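Talludska Robotics Club
Spring Progress Report to the Benavides Fund
Prepared by Yareli Palacios, club advisor

Period covered

This report covers the club's work from January through the end of March, the second of three reporting periods under the grant. The first report covered setup, safety training and the purchase of parts. The final report is due after the June showcase.

Summary

The students are on schedule with the tray handling project and behind schedule with the written lab manual. Spending is within budget. We are asking to move $300 from the travel line to the spare parts line, as explained under Budget.

Project status

The project is called Prinden. The goal is for a humanoid robot to find a black molded tray on a table, take hold of it, and move it to a marked spot without a person guiding the arm. The task was picked by the students in the fall after they visited a shoe plant and saw how many times a day workers pick up and set down the same kind of part.

At the close of the last period the students could move the left arm to a fixed point and close the hand. The tray had to be in the same place every time. If it was off by a finger's width the hand came down on the rim and pushed the tray away.

During this period the students did three things.

First, they recorded demonstrations. One student guides the arm while another keeps the log and resets the table. The plan calls for 700 recorded runs by June. At the end of March we had 400 that passed review. Runs are thrown out when the log is incomplete, when the tray leaves the table, or when the person guiding the arm stops partway through. The review takes longer than the recording, and we did not plan enough time for it in the fall.

Second, they rewrote the approach path for the left hand. The old path came straight down over the tray. The new one comes in low from the near side and lets the fingers settle over the rim before they close. Two of the older students did most of this work, and it is the part of the project they are proudest of.

Third, they started testing with more than one tray out. This is harder than it sounds – the trays are the same color and shape, and the vision program tended to jump from one to another while the arm was moving. The students fixed most of the jumping by having the program choose a tray once, at the start, and hold that choice until the run is over.
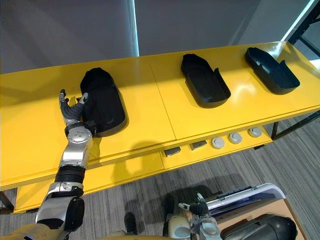
Left hand on the nearest of three trays on the yellow table.

Glare on the tabletop remains a problem. The yellow surface is glossy, and the overhead lights leave streaks that the vision program sometimes reads as an edge. We tried recording in the late afternoon with half the lights off, which helped with the streaks but made the trays harder to pick out from their own shadows. The students want to try a matte cover on the table next period. The cost is small and is included in the request below.

Test results

The students ran a set of 80 trials in the last part of March using a single tray placed at different spots within reach of the left arm. A trial counted as a success if the tray was lifted and set down on the marked spot without help. The success rate was good when the tray was turned with its rounded end away from the robot, and poor when it was turned sideways. Most of the failures came at the grip, with the thumb landing on top of the rim and sliding off. The full log is attached as Appendix A.

We have not yet run a formal set with several trays. That is planned for April.

Student participation

Attendance was steady through the period except for the two weeks around midterms. The club meets after school from 3:30 to 5:30, and the lab is open for an extra hour to students who have finished safety training. Students now rotate through four jobs: arm, log, table and review. In the fall the same few students always took the arm, and the younger ones told us they were bored. The rotation has helped with that. It has also slowed the recording down some, as each new person on the arm needs a few practice runs.

Two students left the club for spring sports and plan to return in the fall. Four ninth graders joined in February and have finished safety training.

The lab manual is behind. The students have drafts of the startup and shutdown sections only. I had assigned it as a shared task and it did not get done that way. Each section now has one student's name next to it, and drafts are due to me in the middle of May.

Equipment

The robot was out of service for nine school days in February with a fault in the left wrist. Wisix, our parts supplier, sent a replacement cable and talked two students through the repair by phone. The students wrote up the repair and the write-up will go in the manual.

Budget

Spending for the period was mostly on the wrist repair, storage drives and replacement finger tips. The tips wear faster than we expected, and the spare parts line is nearly used up. The regional meet was moved to a school closer to ours, so the travel line will not be fully spent. We request approval to move $300 from travel to spare parts. This would pay for finger tips through June, one spare wrist cable and the matte table cover. The total grant amount does not change.

Plans for the next period

Finish recording and review by the end of May
Run the first formal trials with several trays
Improve the grip on trays turned sideways
Test the matte table cover
Complete the lab manual
Hold the June showcase for families and the fund's staff

Please send any questions about the budget request to me at the school office. A reply by the end of April would let us order the finger tips before the current set wears out.

Yareli Palacios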